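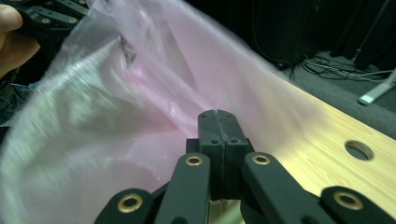 Speaker notes by Concetta Zuccaro
June 2020

Good evening, everybody, and thank you for waiting while I find my glasses. (Pause. Let the back rows settle.)

I was asked to say a few words for Derek and Lucrezia's anniversary, and I'm going to say more than a few, so get comfortable! Seventeen years ago they were married at Gramuden, with 230 guests and a brass band that Lucrezia's uncle had hired without telling a soul. I stood beside her in a green dress I have never worn since.

(Look over at Ismael here.) Ismael Evangelista sang during the signing, and he kept on singing well after they had signed.

Then the story of the cake from Leone, and the two hours we spent on the road with it. Keep this short if dinner is running behind.

Thank Ilaria D'Amico for the flowers, and the choir too. Mention the collection for the parish roof, over $2,000 so far, and the basket by the door.

Ask everyone to stand. Wait for the chairs. "To Derek and Lucrezia, with all our love." Then hand the microphone to Derek.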